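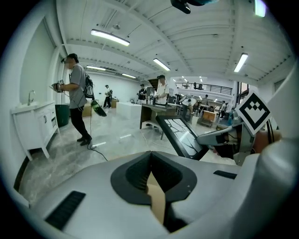

Saturday, January 5, 2008

I meant to write this before Christmas, but then there were mince pies and my sister's lot on the sofa bed, and you know how it goes. So, the police meeting at Skullilcombe.

For anyone who doesn't live round our way, the neighbourhood panel meets in the old library and is supposed to keep an eye on how we are policed. I had never been. I went because of the business with the officers' online pages, which half the town seems to have read by now. I won't repeat what was written. It was a young constable grumbling about the people on the Namis estate, by street if not by name, and a good many of them are my neighbours and were very hurt by it.

Pieter Kruger was in the chair and did it kindly, I thought, given how warm the room got. He read out the letter that had been going round, which has 400 signatures on it (mine is near the bottom, in green biro, sorry). It asks for a plain rule about what officers may put online, and for the rule to be somewhere the rest of us can read it. That seems a modest thing to want.

Nandi Engelbrecht spoke for the station. She said there is already a line in the staff handbook about bringing the force into disrepute, and that it was written when the worst anyone could do was send a silly letter to the paper. She looked tired, and I warmed to her. A new policy is being drafted, she said, and would we please be patient.
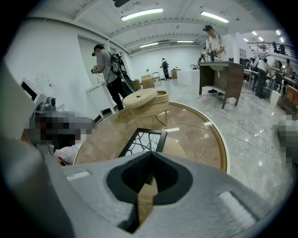

Riaan Cele was not in a patient mood. He has lived on Namis since he was a boy and wanted to know what would happen to an officer who broke the new rule, a warning or the sack or a cup of tea with the sergeant. There was a long pause and then we were told it would depend. Well, it might have to depend! I used to work in a school office and I know you can't write down every daft thing a person might do. But I did feel for him, standing there with his coat still on.

I also don't want police officers to have no lives of their own. My late uncle was one, over in Nel, and he had opinions on everything from bypasses to bishops - he just kept them for the kitchen. Perhaps that's the difference, that the kitchen is bigger now.

Anyway, the panel put off its vote until the draft is ready, which annoyed some and relieved others, and we all stacked our chairs and went out into the drizzle. The next meeting is in February, same room, and you don't need to book. Bring a cushion. If you'd like to sign the letter before then there is a copy on the counter at the chemist's, and they're hoping to reach 500.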